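Home » Features » Automation

Who checks the people who teach the robots?

26 November 2022

The rulebook at Vurketport runs to 40 pages, and most of it is good sense. Wipe the table. Check the grippers before each shift. Start every recording with the fingers open and nothing between them. Throw out any take in which the operator's sleeve gets in the way.

What the rulebook can't tell you is whether anyone follows it. I asked to see the log of rejected takes for August. I was told the log is "under review," and that's where the matter stayed.

Vurketport makes its living from recordings of people doing small chores with hand-held grippers, which it sells to firms that build robot arms. It has two rivals worth the name, Likance and Godoy, and all three now say they work to something called the Ato code. The code is voluntary. It was drafted by people from the same three firms, and it fits them like a glove.

Take the rule on batch size. A batch of 1000 takes counts as sound if an inspector watches 5 of them and finds no fault. The inspector may be on the payroll. He or she may also pick which 5 to watch. I have bought used cars under stricter terms.

The firms say the code is young and will get tougher. Perhaps. But the draft of the second version drops the one clause with teeth, which made sellers tell buyers when a tool had been repaired or swapped partway through a batch. Godoy says the clause was "hard to apply." Likance did not answer my question – nor did it answer the same question a month later. 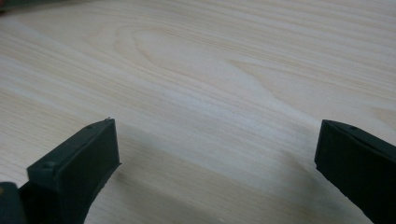 Should a buyer trust a batch of recordings because it carries the Ato mark?

Only as far as the buyer is willing to check it. The mark shows that a seller signed the code and paid the fee, and it says very little about the takes in any one batch.

A better code would not be hard to write. Let an outsider choose the takes to be watched. Print the reject count on the first page of every delivery. Put the repair clause back. Vurketport told me it would "welcome a discussion" of all this at the next code meeting, which is closed to the press.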